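From: Derek Sowerby
To: allotment-list
Date: 2026-04-30
Subject: Re: Water butts, again

Marjorie Haworth wrote:
> Could whoever is using the far tap please turn it off properly?
> The path by plot 40 is a bog and I have lost a clog in it.
> Also, is the hosepipe rule still the hosepipe rule?

Marjorie,

Sorry about the clog. The tap isn't being left on. It has dripped since September, when Brendix came out, fitted a new washer and sent us a bill for 93 pounds. I have tightened it with my own hands and it drips just the same, only with more noise.

As for the rule, yes, it stands. Cans only, except for the three plots at the top, which were promised a hose before my time by someone who has since moved to Wales.
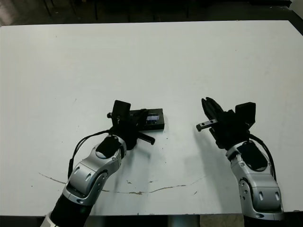 Saoirse Mac Carthaigh has priced a second trough from Lightfoot at 354 pounds, delivered to the gate. Getting it from the gate to the bog is our own affair. I can offer a sack barrow with one good wheel.

Brenda Penrose is against the trough on the grounds that her father managed with a bucket. I met her father. He grew mostly dock.

If you want the trough, reply to me and leave the list out of it, please. Last time my inbox took a week to recover.

Derek
(plot 3, the one with the bath)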